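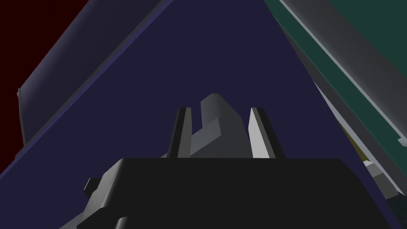 짙은 남색 바탕과 검은색, 컴퓨터로 그린 장면

한국어를 배운 지 육 년이 되었습니다. 그동안 단어장을 네 번 바꾸었는데, 지금 쓰는 단어장에는 단어가 693개 있습니다. 그중에서 제가 제일 자주 다시 펴 보는 곳은 색깔 페이지입니다. 음식 이름이나 병원에서 쓰는 말은 한 번 외우면 그대로 있지만, 색깔은 외운 다음에도 자꾸 모르는 것이 나옵니다.

처음 문제가 된 색은 남색이었습니다. 교재에서는 파란색 다음에 남색이 나왔고, 저는 그것을 간단하게 외웠습니다. 그런데 지난 8월에 조끼를 하나 뜨려고 Dernley라는 실 가게에 갔을 때, 제가 남색이라고 부르는 실을 가게 주인은 감색이라고 했습니다. 저는 먹는 감을 생각하고 주황색 실을 찾았습니다. 주인이 웃으면서 손으로 어두운 실을 가리켰습니다. 집에 와서 사전을 보니 감색은 두 개가 있었습니다. 하나는 어두운 남색이고, 다른 하나는 정말로 잘 익은 감의 색입니다. 글자도 같습니다. 한국 사람들은 이 두 가지를 어떻게 구별하는지 지금도 조금 궁금합니다. 아마 주황색 쪽은 그냥 주황색이라고 하는 것 같습니다.

옆에서 실을 고르던 할머니는 같은 실을 곤색이라고 불렀습니다. 이 말은 일본어에서 왔다고 해서 요즘은 감색이나 남색으로 바꾸어 쓰라고 합니다. 그래도 시장에서는 자주 듣습니다. 저는 직접 쓰지는 않지만 알아들을 수 있게 단어장 옆 칸에 연필로 적어 두었습니다.

쪽빛이라는 말도 있습니다. 쪽이라는 풀로 물을 들인 색입니다. 저는 이 말을 노래 가사에서 먼저 보았고, 뜻을 모를 때부터 소리가 마음에 들었습니다. 다만 회화에서 쓰니까 선생님이 고개를 갸웃하셨습니다. "쪽빛 양말을 샀어요"라고 했기 때문입니다. 틀린 문장은 아닌데, 양말에는 좀 과하다고 하셨습니다. 바다나 하늘에는 괜찮다고 합니다. 저는 양말도 꽤 예뻤다고 생각합니다.

검은색은 더 어렵습니다. 제가 태어난 Brirov에서는 검다는 말이 하나이고, 아주 검으면 앞에 '아주'를 붙입니다. 한국어에는 검다, 까맣다, 꺼멓다, 거뭇하다, 거무스름하다가 있고, 강하게 말하면 새까맣다와 시꺼멓다가 됩니다. 새까맣다는 머리카락이나 눈동자에 쓸 수 있고, 시꺼멓다는 연기나 때 묻은 손에 더 어울린다고 배웠습니다. 저는 한번 친구의 머리카락이 시꺼멓고 아름답다고 말한 적이 있습니다. 친구는 고맙다고 했지만 표정이 이상했습니다.

노란색도 같은 방법으로 바뀝니다. 샛노랗다와 싯누렇다입니다. 여기서는 '새'와 '시'에 받침이 생깁니다. 이 규칙을 이해하는 데 오래 걸렸습니다. 뒤에 오는 소리가 된소리나 거센소리이면 새, 시를 쓰고, ㄴ이나 ㅁ 같은 소리이면 샛, 싯을 씁니다. 그래서 새빨갛다, 새파랗다이고 샛노랗다입니다. 규칙을 알고 나서 종이에 표를 그려 냉장고에 붙였습니다. 하얗다는 새하얗다이고, 시허옇다도 있습니다. 이것은 표의 마지막 줄에 있습니다.

그리고 푸르다가 있습니다. 하늘도 푸르고 산도 푸릅니다. 교재에는 파란색과 초록색을 따로 가르치는데, 신호등을 건널 때 사람들은 파란불이라고 합니다. 제 눈에는 초록색입니다. 처음 왔을 때 "파란불에 건너세요"라는 말을 듣고 다른 불이 나올 때까지 잠깐 기다렸습니다. 지금은 저도 자연스럽게 파란불이라고 말합니다. 고향의 어머니와 통화하면서 우리말로도 파란불이라고 말했더니, 어머니가 무슨 병이 있냐고 물으셨습니다.

조끼 이야기를 조금 더 하겠습니다. 앞판은 56코로 시작했고, 실은 Danance에서 나온 것입니다. 실을 감은 종이에는 한국어 색 이름이 없고 번호만 있습니다. 그래서 저는 이 실을 남색이라고 부르기로 했습니다. 저녁에 전등 아래에서 뜨면 검은색과 거의 구별이 안 됩니다. 단추에 쓰려고 산 검은 실을 옆에 두었다가 한 번 잘못 집어서 거의 3단을 뜬 다음에 알았습니다. 모두 풀었습니다. 그 뒤로는 오전에만 뜹니다. Palacios라는 카페의 창가 자리가 밝아서 좋은데, 오전 열 시가 지나면 자리가 없습니다.

어두운 색끼리 구별하는 말도 찾아보고 있습니다. '검푸르다'는 검은빛을 띠면서 푸르다는 뜻이고, '짙다'는 거의 모든 색에 쓸 수 있어서 편합니다. 어느 색인지 자신이 없을 때 저는 "짙은 색이요"라고 대답합니다. 가게에서는 대부분 이 말로 통했습니다.

다음에는 빛과 색의 차이를 써 보려고 합니다. 은색과 은빛, 회색과 잿빛이 어떻게 다른지 선생님께 여쭤보았는데, 선생님도 생각해 보고 다음 주에 알려 주겠다고 하셨습니다. 혹시 이 글에 잘못 쓴 표현이 있으면 댓글로 알려 주세요. 고친 문장은 단어장에 같이 적겠습니다.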